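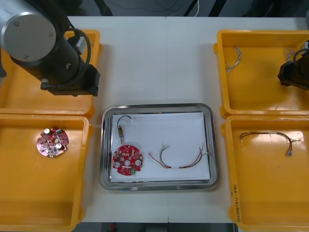

Yellow trays on a white table, steel one in the middle

How do I sort a lifetime of small parts without losing my mind?

Posted by gravelbed in Home & Workshop > Storage

I have inherited my own mess. We moved from Sesten in March and everything from my old basement bench came along in coffee cans, bread bags, and one casserole dish my wife would like back. Screws, switches, little motors out of dead toys, wire of every thickness, springs, and a good many objects I kept on the theory that they must belong to something.

The new house has a spare room with one decent table and a closet. I bought a Parsons drawer cabinet at a yard sale. It has 31 drawers and I was thrilled until I tried to decide what goes in them. I spent a whole Saturday on it and ended up with a drawer labeled "springy" and a drawer labeled "other springy."

So what I want to know:

How do people decide on categories? Size? What it's made of? What it's for?
Do you sort everything first and then put it away, or put it away as you go?
Is there any point in keeping the mystery pieces?

I don't build anything fancy. I fix lamps, toys, a clock now and then. My main ambition is to find a fuse before the store opens.
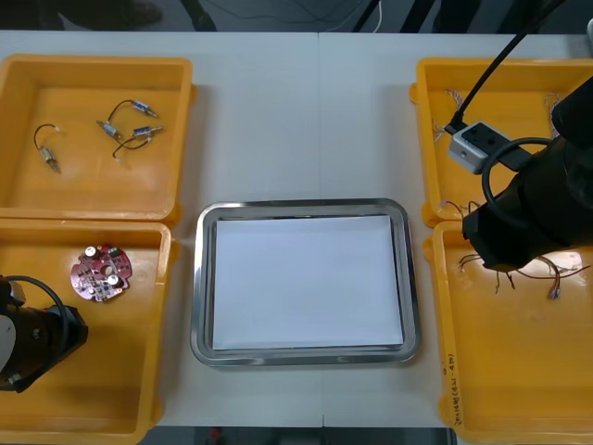
Budget is small. I'd sooner not buy a wall of matching boxes and then find out I hate them. There's a place called Lidov Surplus near us that sells odd trays and tubs by the pound, so I can get cheap containers in whatever sizes they feel like having that week.

3 replies

tinsnips_and_tea

I did this two winters ago and did it wrong first, so you get the benefit. My first try was sorting straight into a cabinet. Small drawers make you decide too soon. You pick up a switch, wonder if it's "switches" or "lamp parts," and ten minutes later you're reading about the history of the lamp.

Do it in two passes.

1. Clear the table. All of it. Put down a few open trays, shallow enough that you can see the bottom, and leave room in the middle for the pile you're working on. Don't label the trays yet.

2. Take one can at a time and do a dumb sort. Things with wires go in one tray, things with threads in another, flat things in a third, and everything else in the last. You are not allowed to think harder than that. A whole can should take you less time than a cup of coffee.

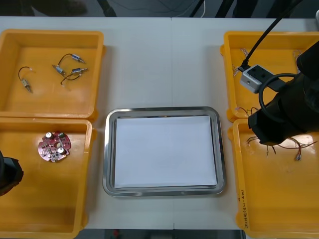

3. Once a tray is full, sort just that tray. The real categories show up by themselves at this point. My "wires" tray turned out to be mostly plug ends and doorbell bits, and I would never have guessed doorbells.

4. Only now open the cabinet. Give the drawers at hand height to whatever you reach for every week. The bottom row is for things you feel guilty about.

5. Label with masking tape for the first couple of months. I printed nice labels on day one and have since peeled off nearly all of them.

As for what to sort by, go with the question you'll be asking when you come looking. You won't walk in wanting "something brass." You'll walk in wanting a lamp switch at nine at night.

porchlight122

Throw it all out. Fuses are cheap.

oldclockfan

Ignore the fellow above, although my family agrees with him.

Mystery pieces get one tub with a lid, and when the lid won't close, something has to go. I've run mine that way since we lived in Tutska and it has never needed a second tub, only some firm words. If a piece is cracked, rusted solid, or clearly half of something, skip the tub and let it go.

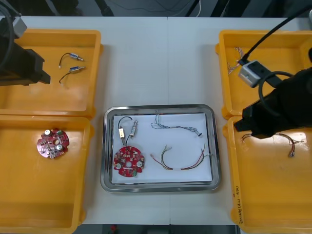
Anything with leads on it deserves its own rule, and mine is don't cut them. I used to snip everything short to make it fit the drawer, then spend an evening soldering the length back on. Small motors are the worst for this. Leave them the way they are in that last picture, with the black wires on and the little white connectors still at the ends, and use a shallow bin so they can sprawl. If they must go in a drawer, wind each one loosely around itself and hold it with a bread tie. You mentioned bread bags, so I assume you're well supplied.

On your two springy drawers, I'd keep them. I have 223 springs (it was a long February) and I sort them into "pushes" and "pulls." Your system isn't much worse than that.

Also, give back the casserole dish before you start.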